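Premau Household Guides » Kitchen » Clearing a Shared Table

Clearing a Shared Table After a Light Meal

1. Remove food first. Return sealed packages to the pantry and place cut fruit in a covered container in the refrigerator.

2. Empty the colander over the sink and rinse it from the outside so that crumbs leave the holes.

3. Stack plates by size, with round plates beneath oval ones. Carry no more than 2 at a time.

4. Wipe the surface with a damp cloth, working from the far side toward yourself. Keep moisture away from any screen or cable.

5. Return each item to its assigned shelf before the next group arrives.

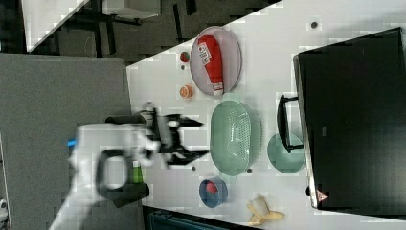 Jacqueline Pons: Our colander holes clog with rice starch, and rinsing alone does not clear them. A soft brush after step 2 has worked well for us.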